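Ilgate Packing and Returns
Work with us

Bench Reviewer, Two-Arm Stations (six-month contract, possible extension)
Reports to: Rowena Quiambao, floor lead

We've rewritten this ad twice. The first version came from head office and said the successful applicant would "partner with intelligent automation to unlock flow". The floor asked for it to be taken down. What follows is closer to the job.

Ilgate packs and repacks goods for small retailers. Tote bags, soft goods, gift sets, returns that need a look before they go back on a shelf. In February the company put in two-arm stations from Pavo to take over part of the bag handling. We were told they would free people up for more interesting work. So far they have freed people up to stand beside the stations, and we would like somebody to tell us whether that is a good use of anyone's day.

The job

You will spend most of the shift at the stations. You'll set out bags and baskets, start a run, watch it, and write down what went right and what didn't in words another packer can follow. You'll clear jams and dropped items under the lockout procedure. You'll sweep the tabletops between runs, which the sales material did not mention. One day a week you work an ordinary hand bench, so you don't lose your feel for the pace and so your comparisons mean something.

Every second Friday you sit down with Rowena and the floor reps and go through the log. Your notes go to the floor at the same time they go to management. That was a condition of the reps agreeing to the trial and it is written into the contract for this position.

What we want to know

Pavo's target for a station is 3,000 bags a week. The hand benches did 3,414 in the week we used as a baseline, and no one was rushing. There may be a case for the arms anyway. Wrists and shoulders wear out on bag work and plenty of us have the physio bills. But a sore shoulder traded for eight hours of staring at a gripper is a trade we'd like measured before we sign for more of them. We also want a straight record of how much unpaid fussing goes into a "hands-free" run.

You should have

- A year or more on a packing, sorting or returns floor. We mean this one.
- Clear written English. Spelling can be fixed, vagueness can't.
- The nerve to write "it failed" when it failed, including on days when visitors are in.
- Patience with slow, repetitive observation.

No programming is needed. If you can program, fine, but please don't fix the station yourself and leave it out of the log. An engineering background won't be counted against you either.

Pay and hours

Pay is the senior packer rate plus a $300 monthly allowance for the write-up work. Day shift, 7 a.m. start, paid breaks. You are covered by the same floor agreement as everyone else, and time at the stations counts toward seniority. No one's output at a hand bench will be used to set a quota for someone else. We have that in writing from Tiongson, the company that owns us, and you can read the letter before you accept.

We can't promise what happens after six months. The company hasn't promised us anything either, and we'd be wary of an ad that said otherwise. There are 11 people on the bag line now and all of them would like to know the same thing.

How to apply

Send a résumé and one page about a piece of equipment that was supposed to make your work easier. Tell us what it did to your day. Write to Aba Baidoo, Hiring, Ilgate, Pirkudano Road site, or leave an envelope at the front counter. Shortlisted applicants will be paid for a two-hour trial at a station and are welcome to talk to the bag line without a manager in the room. 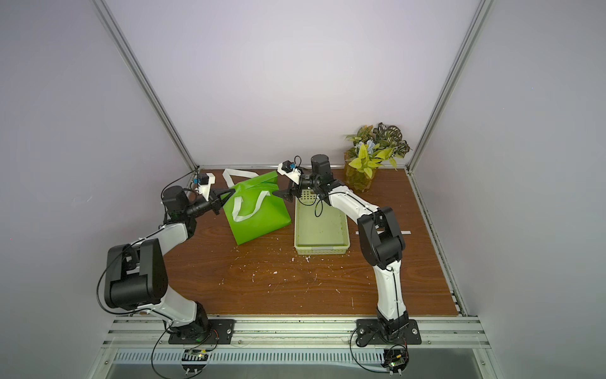
Bag handling at a two-arm station, one gripper to each top corner of the tote.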